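My car alarm has gone off at ten to four in the morning for most of March, and I am now on nodding terms with the whole street. Nodding is the polite word for what they do.

The car is eleven years old and the colour of weak tea. Nothing in it is worth stealing except a decent umbrella. Still, the insurer likes an alarm, so an alarm it has, wired in by the previous owner and described in the handbook as 'sensitive'. I would say highly strung.

First I blamed the cat from number 49. Then I blamed the wind. Then I took it to a garage in Urkbridge, where Marwan Dabbas listened to my theories with great patience and found that the bonnet switch was corroded. A bonnet switch is a little plunger that tells the alarm whether the bonnet is shut. Mine had been telling it all sorts.

He offered me a choice: a new switch, or a whole new system with a tracker and an app for £673. I asked what the app did. It tells you when the alarm is going off. I have Halina Kubiak across the road for that, and she's free.

So, a new switch it was. Four nights of silence so far, though I was awake at ten to four for all of them, listening.
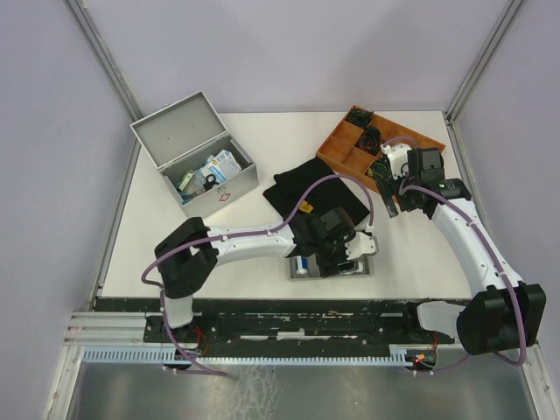

Marwan says to spray the contacts again before next winter, and I've put the can by the front door, where I will no doubt mistake it for furniture polish.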